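3.2 The place setting

Nearly everything we learned about how people arrange food came from a very plain layout: one plate, one small bunch of fruit, and a green cutting mat underneath. We had tried patterned tablecloths and a bare tabletop in the pilot, and the mat won easily. Its printed grid gives a ready-made ruler, so a plate that drifts sideways between trials can be spotted by eye, and the green sets off both white dishes and red fruit beautifully. Sebastião Prado, who planned the layouts, also liked the diagonal guide lines, which our arrangers used without being told to when they wanted to turn a plate by a small amount.

The grape layout (Figure 2) turned out to be our favorite. Grapes are a lovely thing to study. A bunch has a front and a back, it leans, it settles, and people have strong feelings about which way it should face. We kept the fruit red throughout this part of the work so that it would stand out from the dish in every photo we scored.

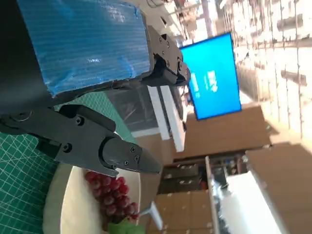 Figure 2. The grape layout: red grapes on a round white plate, with a green leaf-shaped piece beside them, set on the gridded mat.

Arrangers were given the plate, the fruit and the green piece, and one sentence of instruction: "Make it look ready to serve." Across the 300 arrangements we collected, the green piece caused far more second thoughts than the grapes did. People would set the bunch down quickly and then move the green from side to side, sometimes tucking it under the fruit and pulling it out again. We had expected the opposite! The nine arrangers with kitchen experience tended to push it close against the grapes and leave the rest of the plate clear, a habit that two of them traced to their training at the Assunção school.

Plate position mattered too. In the Pakier layouts the dish sits well inside the mat, with grid lines showing on all sides, while the Cestano layouts let it sit wherever the arranger puts it down. We recorded the position against the printed lines before anyone touched the fruit, and again at the end. Small shifts were common in both sets, and most came from reaching across the plate to fix the side farthest from the body.

One practical note for anyone repeating this work: the mat has a white border, and a white plate placed over it is much harder to outline in photos. Keep the dish on the green part. Lining up the mat with the table before the first trial also saves a good deal of correction later.

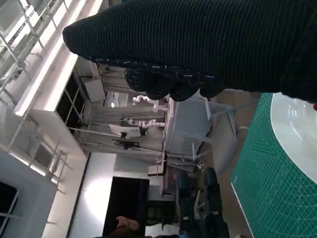

3.3 Scoring the arrangements

Each finished plate was scored by two raters using the Stukik sheet, which asks about balance, spacing and how inviting the plate looks. Raters worked separately and did not know who had arranged which plate.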